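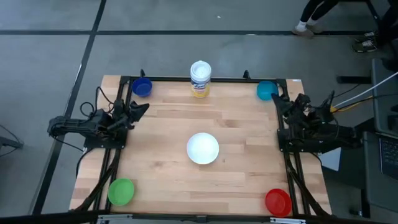 The Flutositz high chair has been in use at our place for nine months, so I can now say something about spare parts. I bought it from Pongsiri in February at the floor-model price. The box was missing the second harness clip and the printed manual.

The manual is a free download. Print page 9 only, the one with the bolt torque and the seat height table. The rest is warnings in small type.

The harness clip took longer. Pongsiri does not stock parts, and the online form at Flutositz asks for a serial number. On my chair the number is under the footrest, on the left side, and it starts with two letters that the form rejects. Leave the letters out and it goes through.
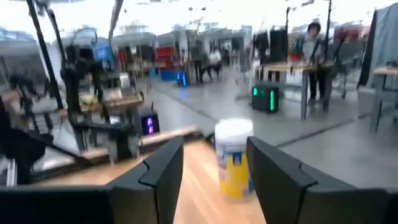
Wipes canister, yellow label, close to the table edge.

Seat height matters more than I expected. We started on the second notch, which put the tray level with our daughter's armpits. Gwawr Bevan, who has the same chair, suggested the third. The tray then clears our tabletop by 70 mm and the chair rolls under with the tray removed.

The tray latch is the weak point. It has a steel spring in a plastic channel, and rice gets into the channel. Every Friday I take out the two screws, rinse the channel and let it dry overnight. A new latch is sold only as part of a full tray, so I would not force it.

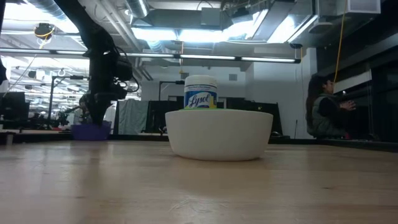 Lysol wipes rising above the large bowl's rim.

The older version has a wider base and a different axle - wheels from one do not fit the other. If you are buying used, check the axle before you pay. Tassanee Duangkaew did not, and she is still looking for a set of four.

Next post will be on the Tasmont booster, once the strap extension arrives.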